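Marinho's First Month Home

8 December 2023
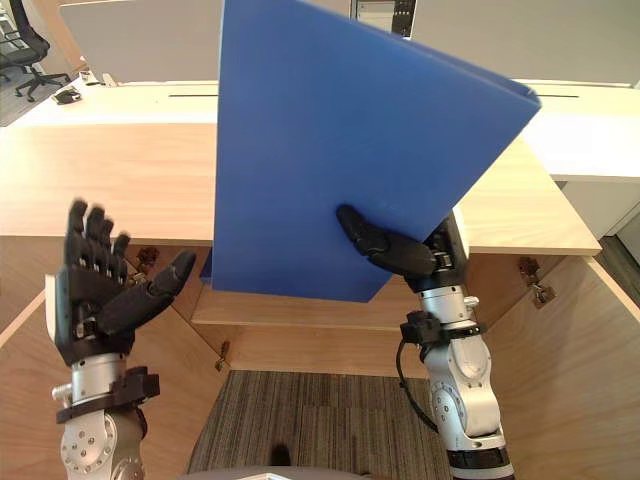
How we ended up with a second dog

I said one dog. I said it to my sister, I said it to the vet, I said it to the lady at the feed store who always asks. And then in November I drove 211 miles to look at a litter "just to look" and came home with a puppy asleep on my sweatshirt in the passenger side crate. So if you've been following along and wondering why the posts dried up, well, he weighs a bit over 15 pounds and he has eaten one of my slippers.

His name is Marinho. His registered name is Plinalden's Low Tide, Plinalden being the kennel he comes from, and the breeder lets each litter have a theme. This one was the ocean. I wanted something short I could yell across a field and Marinho is really not that short, so most of the time he is Mari, or Mo, or "hey!"

He's a smooth-coated farm collie type, tan with a white chest and one white foot in the back that looks like it was dipped. Everyone at the pet store thinks he's a mix and I have stopped correcting them. He doesn't care and he gets a cookie either way.

What Jidix thinks about it

If you're new, Jidix is my older girl. She's seven, she's bossy, and she has had this house to herself her whole life. I was so worried about her! I did the whole slow introduction thing, with the walk on neutral ground first and the baby gate after that, and for two days she would not look at him. She would look at the wall next to him. She'd walk into the kitchen, see him behind the gate, sigh like a teenager and leave.

On the third day he dropped a tennis ball through the gate by accident and it rolled right up to her feet. She stared at it for a good long while and then nosed it back. I may have cried a little (I was very tired, I'd been up at two and again at four). They did that maybe five more times before she got bored and went to lie on the heating vent.

They aren't best friends yet. She corrects him when he goes for her tail, and she's fair about it – a curled lip first, then a grumble, and he usually gets the message at the grumble. But last night they were on the same rug. On opposite ends, sure, but the same rug.

Sleeping, or the lack of it

The first week was rough. I'd forgotten what a puppy sounds like at three in the morning when he has decided the crate is the worst place on earth. I moved the crate right up next to my bed and slept with my fingers hanging down by the door, and that helped more than the stuffed toy with the heartbeat and more than the radio. By the second week he was getting up once a night. Now he goes from eleven to about six, and I feel like a person again.

I also switched his last meal to five o'clock, which the breeder had told me to do in the first place. I should have listened!

Training so far

We're keeping it easy. He knows his name, he knows sit, and he has a pretty good recall in the backyard when there isn't a squirrel. With a squirrel he has no recall at all. I'm working on hand touches with him, where he bumps his nose into my palm for a treat, and he thinks it's the greatest game ever made. Jidix learned it the same way and I still use it to move her off the couch.

We signed up for the puppy class at Vandurau, the same place where Jidix did her rally work. It was $77 for the session, and they make you bring a mat, a vet record and the smelliest treats you own. I went with boiled chicken hearts. My coat pocket will never be the same.

At his first class he barked at the mirror, barked at a folding chair, and then fell asleep on the mat during the part about loose leash walking. The little poodle next to us was already heeling. Good for her. Mine was snoring.

What's next

More car rides, for sure. He gets drooly after ten minutes or so, and I'd like him comfortable before we drive up to my parents' place for the holidays. If you have a trick for carsick puppies, please leave it in the comments. I've tried the covered crate and the cracked window, and I've tried skipping breakfast, which he took very personally.

He also has his next round of shots on Tuesday, and I have to order him a bigger collar, again. I bought the blue one three weeks ago and it's already on the last hole.

Okay, it has gotten much too quiet in the other room, so I'm going to go find out where my other slipper is.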